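Küchenarbeit bleibt für Roboter anspruchsvoll

Morkau, 2024-10-09 – Das Institut Trerkura hat einen Zwischenbericht zur Automatisierung einfacher Haushaltsarbeiten vorgelegt. Untersucht wird das Auf- und Abräumen von Töpfen, Bechern und Schüsseln mit zwei Roboterarmen.

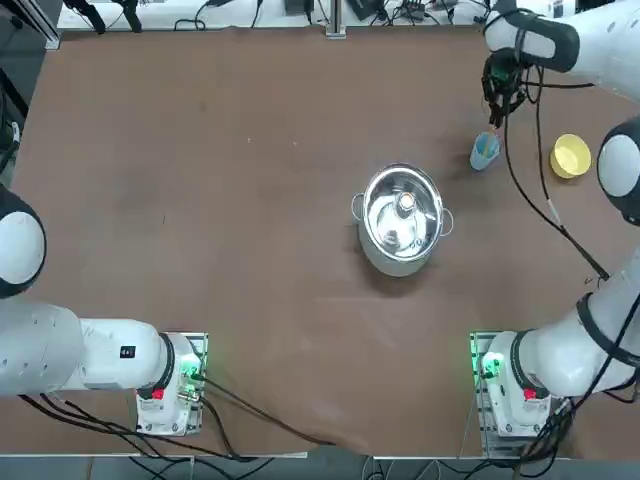

Ergebnisse und Ausblick

Ausgewertet wurden 379 Durchläufe. Nach Angaben der Projektleiterin Nathalie Dierckx gelingt das Greifen einzelner Gegenstände inzwischen zuverlässig; glänzende Metallflächen und durchscheinender Kunststoff führen jedoch weiterhin zu Fehlgriffen. Für den unbeaufsichtigten Einsatz im Haushalt sei die Technik noch nicht geeignet.

Bis Dezember sollen rund 1000 weitere Durchläufe folgen – dann auch mit gefüllten Gefäßen. Die Auswertung übernimmt Abílio Patrício vom Projektpartner Pinheiro.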